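When a Robot Drops Things: The Mystery of the Loose Screw

Robots can do the same job over and over without getting bored. But they can still go wrong. Sometimes the cause is very small.

At a workshop called Prilholm, a robot arm had one simple job. It had to pick up a cup, move it across a table and put it down again. It did this 200 times a day. For weeks it went well. Then, one August morning, the arm began to drop cups. First it dropped one, then two more before lunch. By the next day it was missing some of them completely.

The people who ran the robot first checked the computer program. A program is the list of steps a robot follows. Every step was correct. The motors were working too. The arm was going exactly where it was told to go, but the cups still fell.

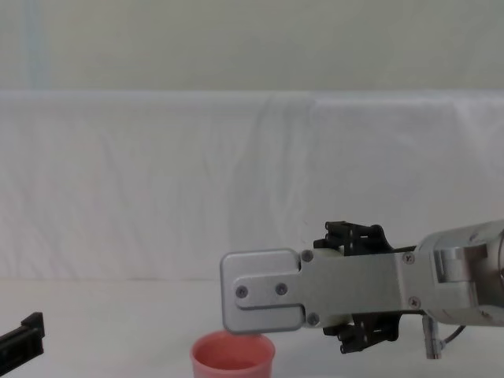

A robot's hand is called a gripper. It has moving parts that close on an object and hold it still. Many of those parts are held together with screws, and each screw has to be tight. The small dark circles on this silver gripper are screw heads. Two of them are on the flat plate at the end, right over the pink cup. If a screw in a gripper works loose, the parts can shift a tiny bit, and the robot may close its grip in the wrong place.

At Prilholm, one screw had turned a little each day. The cause was vibration, a fast shaking that is often too small to see. Motors make it whenever they run. You may have felt it if you have put your hand on a washing machine.

A dropped plastic cup does not hurt anyone. A heavy metal part could. That is why the workers pressed the stop button before they touched the gripper. A stopped robot cannot move and pinch a finger.

They tightened the screw and put on a drop of thread glue, which helps a screw stay where it is. Then they ran a test of 100 cups. The arm dropped none.

Now the screws are checked after every 8 hours of work, and the checks are written in a notebook next to the stop button.

Words to know
Gripper: the part of a robot that holds things
Program: the steps a robot follows
Vibration: very fast, small shaking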